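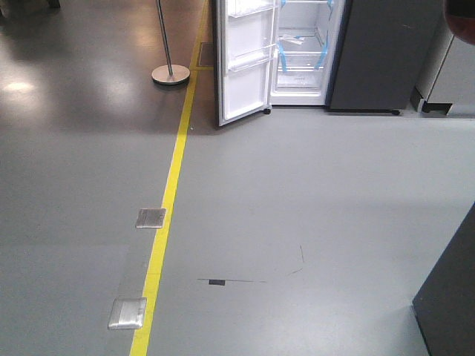
Door opening was the first task we collected in the Hudik hall, and it took up most of our effort. A refrigerator door is heavy at the start, when the seal lets go, and light after that, so an operator who pulls hard enough to break the seal has to ease off almost at once. We wanted the learner to see many of these changes in force. We also wanted it to see doors left standing open, which is a common starting state in a home and one that our earlier set did not cover. An episode could therefore begin with the left door already swung out and the lit shelves in view. We left the light blue shipping tape across the shelves in these episodes, as it gave the vision model a strong, thin feature that it had to learn to ignore when looking for the door edge.

6 min read

3.1 Operators and sessions

All examples were gathered by teleoperation. Two operators, Catarina Gouveia and Jaime Pinheiro, took turns at the controls and swapped at the end of every session. Both had used the Sung controller before, but neither had worked on doors with it. We gave each of them a practice session, and nothing from practice was kept.

A session was a block of episodes with a single starting layout. The person on the floor set the layout, read the task line aloud, and stepped back behind the operator. The operator then had a fixed time to finish. If the time ran out, the episode was saved with a failure label. Saving failures made the set less tidy, but the recovery model in Section 5 depends on them.

In all we kept 590 door episodes. A further 200 episodes of plain driving between areas were recorded with the same base and the same controller. These have no contact with any appliance and are used only to train the base motion head.

3.2 The floor as part of the input

Early on we treated the floor as background and cropped it from the views. This was a mistake. With the crop in place, the base often stopped too near the appliance and left no room for the door to swing. When we put the floor back, the stopping distance became steadier, and we have kept the full view in every model reported here.

The floor does carry a good deal of information. Yellow lines mark the edges of areas, and some run close to the appliances. There are also silver plates next to one of the lines, small scuffs, and patches of reflected light. We did not clean up or cover any of this before recording. A learner that treats a plate or a bright patch as an obstacle will brake for no reason, and the only cure we found was to show it many passes over similar ground.

Reflections were harder. A polished stanchion base mirrors what is near it, and colored lights can show up there as small bright spots. One of our early policies steered toward such spots — we think it had linked them with the status light on the charging dock. We added driving episodes near the stanchions, from several directions and with no dock in view, and the steering went away in the next round of training.

3.3 Area labels

Each episode carries an area label, chosen by the person on the floor from a short list in Letach, our labeling tool. We first planned to read the label from the signs in the hall, which name the home setting each area stands for. Character recognition worked well on signs seen head on. It failed when the text was at a steep angle or partly hidden by a post, so we dropped the idea and went back to labeling by hand. The signs remain in view, and we do not mask them. To check that the policy was not simply reading them, we ran the test in Section 6.2 with the signs turned over.

Boundaries needed a rule of their own. An episode that starts on the gray floor and ends in a home area is labeled by where it ends. Nuria Carrasco relabeled a share of the episodes without seeing the first labels, and most of the disagreements were at boundaries like the one in Figure 4.

Figure 4. Edge of the living room area, with the sign 家庭客厅场景 (home living room scene) just inside the yellow border and two stanchions on the gray floor.

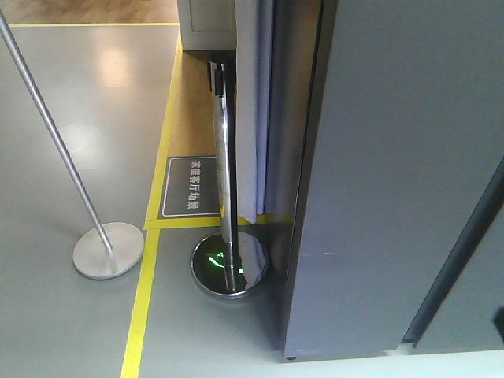

3.4 What was thrown out

Episodes were dropped for two reasons. The first was a gap in the force signal, which made the moment of seal release impossible to place. The second was a person walking through the view. We did not drop episodes for being slow or clumsy. Some of the clumsy ones turned out to be useful, in particular those where the operator missed the door edge and had to back away before trying again.

The kept episodes were resampled to a single rate and stored in the Himivlow format, with force, base pose and views on one clock. Splits were made by session, so that no layout appears in both training and test.

Comments

Tracey Bickerstaff
Were the failed episodes weighted the same as the good ones when you trained the main policy? Section 5 only talks about the recovery model.

Jaime Pinheiro
They are left out of the main policy. We should have said so in 3.1, thanks.

Hường Trương
We had the same trouble with shiny post bases and ended up wrapping ours in matte film. More driving data sounds better if you have the time for it. Did you try any test with the yellow lines removed?

Nuria Carrasco
Not in this hall. The lines belong to the site and we weren't allowed to lift them.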